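Como limpar e guardar tigelas de plástico sem ocupar o armário inteiro

Tempo: 50 minutos, a contar com a secagem
Material: detergente neutro, bicarbonato de sódio, esponja macia, dois panos limpos

As tigelas de plástico são leves e servem para quase tudo, mas ganham cheiro e ficam presas umas nas outras quando são guardadas húmidas. O método que se segue serve para as tigelas do dia a dia, de qualquer cor ou tamanho.

1. Separar

Tire todas as tigelas do armário e ponha-as na bancada. Junte as que têm o mesmo diâmetro. As que estiverem rachadas ou com o rebordo lascado vão para a reciclagem, se o seu município aceitar esse tipo de plástico.

2. Lavar

Encha o lava-loiça com água morna e um pouco de detergente. Passe a esponja primeiro no interior, depois no rebordo e por fim na base. Não use palha de aço, que risca o plástico e deixa sulcos onde a gordura se agarra.

Para manchas de molho de tomate ou de caril, faça uma pasta com 2 colheres de sopa de bicarbonato e um pouco de água. Espalhe, deixe atuar 15 minutos e enxague. Se a mancha continuar, repita uma vez. A partir daí já não costuma sair mais nada.

3. Ver o fundo

Incline cada tigela para a luz e olhe para o interior. Muitas têm no fundo uns círculos concêntricos esbranquiçados, parecidos com as marcas que ficam da moldagem. Passe o dedo por cima: se a superfície estiver lisa, está limpa e não vale a pena insistir. Se estiver pegajosa, é gordura e a tigela volta para a água.

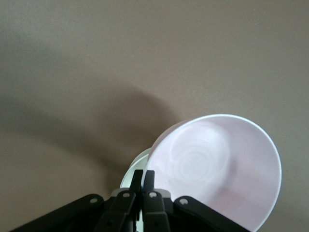 A mesma verificação serve para o rebordo. Nas tigelas claras, como as cor-de-rosa ou as brancas, a sujidade vê-se melhor de lado, com a janela à frente – à noite, um candeeiro baixo faz o mesmo efeito.

4. Secar

Vire as tigelas ao contrário sobre um pano, com um pouco de espaço entre elas. Deixe 30 minutos e termine com o segundo pano, sobretudo na parte de baixo, onde a água fica presa no anel da base.

5. Empilhar

Comece pelas maiores e vá encaixando as mais pequenas, sem fazer força. Se duas tigelas iguais costumam ficar coladas, ponha uma folha de papel de cozinha entre elas. Pilhas de cinco ou seis chegam bem. Mais altas tombam quando se tira uma do meio.

Se já tiver duas presas, encha a de cima com água fria e mergulhe a de baixo em água morna durante uns minutos. Depois rode devagar – não puxe a direito.

Guarde a pilha numa prateleira à altura da mão, longe do forno.

Texto de Maya Twal

Arquivado em: Cozinha, Arrumação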